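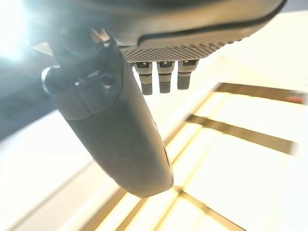
Skuvarano

Wrist and head camera recordings from a two-armed robot built in a shared workshop. The task set is kitchen work: reaching, loading a dish rack, opening and closing the dishwasher door.

Version: 2
Released: May 2024
Maintained by: Nic Giolla workshop
License: see LICENSE.txt

Contents

clips/ - one folder per session, head and wrist streams side by side
joints/ - joint angles and motor current, CSV
calib/ - camera calibration, redone after every change of mount
notes/ - plain text, one file per session

Hardware

The arms run on the Rurska controller board. Firmware is in the zuven branch; the main branch still has the old wrist limits and should not be flashed. Each hand has five fingers.

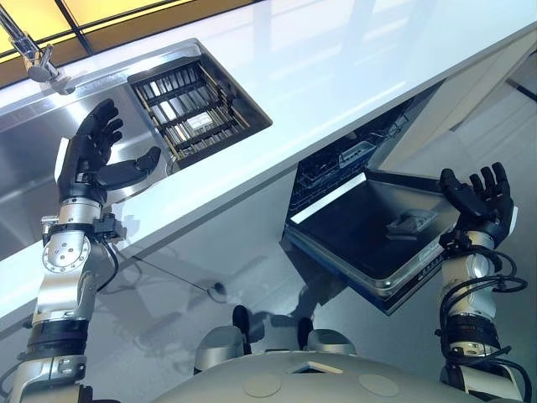 Cable slack at the forearm matters more than the joint limits do. Leave enough loop for full wrist rotation, then check it with the motors off before loading a session. Sessions recorded with a snagged cable are marked "drag" in notes/ and kept in the set.

Known issues

- Glare overexposes parts of the wrist stream. Auto exposure is off from version 2 on.
- Clocks drift between streams in the November sessions. Use sync.py before pairing frames.
- Joint 5 current reads low on the left arm.
- Gloss surfaces give false depth. Depth files are not included.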